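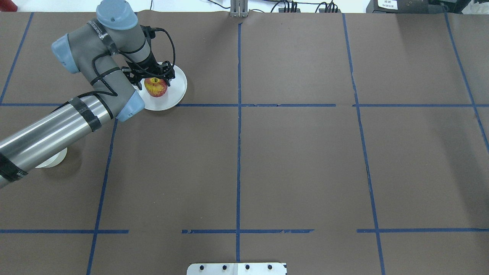
Attila Hegyi

Ticket 1009 – Flistari pick kit (eval unit), bad grasps on round items
Opened Thursday, January 18, 2018
Status: open, waiting on vendor
Priority: medium, going up if the loaner period runs out first

Short version. Kit is on loan from Meltulico, we have to say buy or no buy. Boxes and blocks fine. Apple on a plate, not fine. Gripper goes to the right place over the plate, comes down, closes, and either gets a good hold or squeezes the apple out sideways. No pattern I could see at first. Same apple, same plate, same program.

Setup: stock two-finger gripper, stock Flistari software, Codico license for the camera side. Brown paper over the table, blue tape for the cells. Tape is hand laid so don't use it for measuring, it's only so we can tell each other which cell we mean. Plate goes in the upper left cell.

Tried so far:

- Power cycle. No change.
- Re-ran the camera-to-arm calibration from the Codico menu. Passed. No change in the picks.
- Slower approach, half speed on the last stretch. Slightly better? Not enough to call it.
- Lower grip force. Apple slips more. Put it back.
- Higher grip force. Marks on the apple. Put it back.
- Apple without the plate, straight on the paper. Much better. So plate is part of it.
- Plate turned over, apple on the bottom side. Worse, rolls.

Log from the long run: 47 tries, apple back on the plate by hand each time. 7 bad. All of the bad ones had the apple off toward the rim. Apple in the middle of the plate, no misses. Should of checked that first.

My guess is the grasp planner sees the raised rim and the edge of the fruit as one thing and shifts the grasp point over. White plate and red apple should be easy to tell apart by color, so it's probably working off depth only. The manual says color is used "where available" and never says where that is. Asked Meltulico, no answer on that part yet.
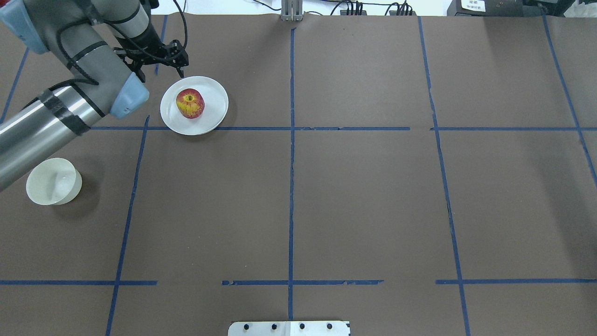
Second problem, maybe related. When the arm stops at the hover point it's sometimes over the rim and not over the apple, then it corrects on the way down. With a block you don't care. With an apple the fingers come in at a slant and push it. I'd like a setting that makes it finish the correction before it descends. Looked through the whole motion page, didnt find one. If it's there it's under a name I don't know.

Cables: checked, nothing pulling at the wrist in this cell. Black tape on the long link is holding fine, leave it alone please.

Reply from Meltulico support, pasted in: they want the depth files from 2 bad runs and the software version. They also say the July release "improves handling of curved produce on dishware." Our unit is supposed to be on that release already. Going to check the version screen and not trust the sticker on the box.

Sent the files. Version screen says it's the older one. So either the update never went on or it rolled back. Asked for the installer, the download page wants an account we don't have.

For the buy decision – I'd hold. Hardware is good, repeatability is fine, the arm I have no complaints on. The software is what you pay for in this kit and I can't sign off on it with a plate rim throwing it off. If the update fixes the rim thing I'd change my answer.

Next: get installer, update, same run again with the apple near the rim only. Then bowl. Do not start on the bowl before the plate is sorted, please.

Comments

benchtwo: Saw the same on the Aliyu trial with a saucer. We raised the minimum object height in the planner so it ignored the rim. Ugly but it worked.

Attila Hegyi: Where is that setting? Not on my planner page.

benchtwo: Advanced, then scene filter. Might only show up after the update.

r_k: Can we keep the loaner past the end date if the installer is late? Purchasing is asking.

Related tickets
Flistari pick kit – gripper fingers, spare set order
Codico license – seat not released after restart
Aliyu trial – closing notes
Meltulico loaner – return shipping form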